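Removing limescale and burnt residue from stainless steel pots
Workshop and kitchen notes, April 2019 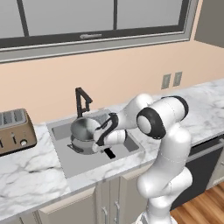 Stainless steel pot in the sink, marble worktop.

Stainless steel marks easily but is rarely ruined. Most deposits are either mineral (white, chalky, rainbow-tinted) or carbon (brown to black). Treat them separately, mineral first.

Limescale
Mix 200 ml of white vinegar with two litres of cold water. Fill the pot past the scale line, bring to a simmer, then switch off and leave for 20 minutes. Pour away, rinse and dry with a cloth. Air drying in a hard water area puts the scale straight back.

Burnt residue
Cover the base with water and add two tablespoons of bicarbonate of soda. Simmer until the deposit lifts at the edges, then work it off with a wooden spatula. Repeat if needed. Steel wool leaves scratches that hold the next deposit – use a nylon pad and follow the grain of the metal.

Pitting
Small pinholes in the base come from salt added to cold water. They cannot be polished out. Add salt once the water is boiling and stir it in.

Marble worktops
Vinegar etches marble. Keep the bottle and any wet cloth in the sink, and wipe splashes at once with plain water. The dull ring left by a vinegar bottle needs polishing powder, and on a honed surface it may still show.

Loose handles
Tighten riveted handles only by replacing the rivet. Screwed handles take a quarter turn with the correct driver. Check them in December, before the large pans come out.

Laurier MacDonald, Vandcombe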